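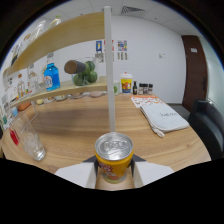
2. Site and Method

The Kuteo courtyard planting project compared two types of ground cover, Endon and Kultetti, under low-voltage path lighting. Beds were prepared in August and planted on a Thursday. A total of 914 plugs were set out across 3 beds, and drip lines were laid before mulching.

Lighting was supplied by Ezzat fixtures on 2,000-hour timers – one per bed – and placed along the north walk only. Soil moisture was recorded each morning at 7:30.

2.1 Limitations

Bed 3 receives afternoon shade from the library wall. Its results are reported separately in Table 2.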